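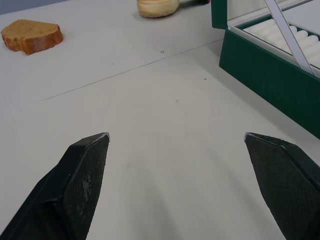 Finally got the worktable from Ernton set up in the back kitchen. Off-white top, two panels that meet in a seam. I do all my sandwich prep on it now.

---

The seam is my one complaint. Crumbs go straight to it. I run the edge of an old loyalty card along it at night and wipe after.

---

There are also two small screw holes near the seam. Vimala Unnithan asked if I was going to fill them. I looked at wax filler in May and didn't buy any. If you've used something food safe on holes that small, tell me what it was.

---

Bread this week is the toasting loaf from Gundeck. Dark crust, holds together under tomato. I get 40 slices out of an order if I cut them myself and don't rush.

---

Someone asked how I toast it. Dry pan, medium heat, 2 minutes a side. No butter until it's on the plate. I've tried the oven and the bottoms go hard.

---

For cleaning the top: warm water, a little dish soap, soft cloth. The matte finish shows smudges if you use too much soap, so go over it again with plain water.

---

Hortensia Tamayo says vinegar works better on the smudges. Haven't tried it yet. I'll do one corner first and post back.

---

Next job is the shelf over the table. I want the bread knife and the boards up there and off the top. Measuring tonight, then going to Emthorpe for brackets.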